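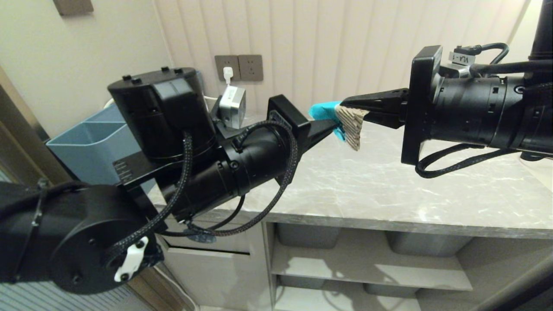
Two arms, one small cloth, over the worktop.

Last updated: December

Re: [home-machines] So can they do the laundry yet or not?

Hello all,

Sorry for the slow answer, I've had this half written since the clocks went back. I'm going to quote the bit that got me going and then ramble underneath it, as usual.

> I went to the Oltix open day at Salinas and came home a bit flat. They
> had a machine on show that was supposed to be sorting tea towels. It
> was lovely to look at and terribly slow, and my mother could have done
> the whole basket while it was making up its mind. We've been promised
> this since I was at school. Are we any nearer, or is it all just
> brochures? And why is it always cloth? Give it a plate to wash!

Well, I think we are nearer, but not by as much as the brochures say. Cloth keeps coming up for a good reason. A plate is the same shape whichever way you pick it up (I know, I know, until you drop it). A bit of fabric has no shape of its own at all. It sags, it doubles over, the back looks nothing like the front, and the corner you wanted is tucked underneath. Look at the one in the picture, turquoise on one side and a beige weave on the other, with a gripper on each end of it. You and I would do that while talking on the phone. For a machine, both hands have to agree on where the edges are and how hard to pull, and if one is a touch early the whole thing goes skew.

I've been keeping my own very unscientific tally from the Ullis trials, where they let a few of us sit in. Over 200 goes at folding a single flannel, the best setup needed a person to step in on 3 of them, and I thought that was brilliant! Then they swapped in a heap of mixed washing and it all fell apart. Picking one item out of a pile is a different job from folding it, and I don't think people outside the list realise how different.

The shop floor is further along, as you'd expect. The packing place at Iltorura has had 2 arms putting folded liners into cartons since spring, 328 cartons on a good shift, but the liners arrive flat, all one size and all facing the same way. Somebody has done the awkward part before the arms ever see them. My kitchen doesn't work like that and I doubt yours does.

So my answer to your question is: one cloth, laid out nicely, yes. A basket, no. As for plates, I'd happily see more of that, though I'd want them to start with someone else's plates.

Did anyone else get to Salinas? I'd love to know whether the towels were being fed in by hand, and how it coped with a damp one.

Cheers for now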